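Furkham Games Library: spring programme and new loans

The Furkham Games Library is pleased to announce that its lending collection of video games now stands at 921 titles. Handheld games remain the most frequently borrowed, and members have asked for more puzzle and cooking games in particular. Both sections have been extended with the support of our partners at Zesmont.

Members may borrow up to 3 games at a time for a period of 12 days. Loans can be renewed at the desk or by telephone, provided that no other member has reserved the title. Cartridges should be returned in the case supplied, and any fault should be reported on the slip inside the lid. 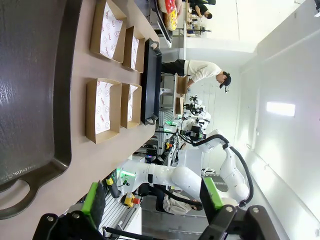 The cooking games evening will take place in the Guthrie Room on 2026-04-23. Lerato Shezi will introduce a selection of kitchen titles for two to four players, including several in which orders must be prepared against the clock. Refreshments will be served in open paper trays with red smiley faces printed on the liners, and members are asked to keep food away from the consoles and controllers. Places are limited to 60 and should be reserved in advance. Younger members must be accompanied by an adult throughout.

The handheld tournament, postponed from December, will be held once repairs to the Cillden Hall lighting are complete. Existing entries remain valid. Bheki Du Plessis will write to all registered players with the revised timetable and the list of permitted games. Players who no longer wish to take part should inform the desk, so that their places may be offered to members on the waiting list.

Enquiries concerning donations of older consoles should be addressed to Hjørdis Bråten at the library office.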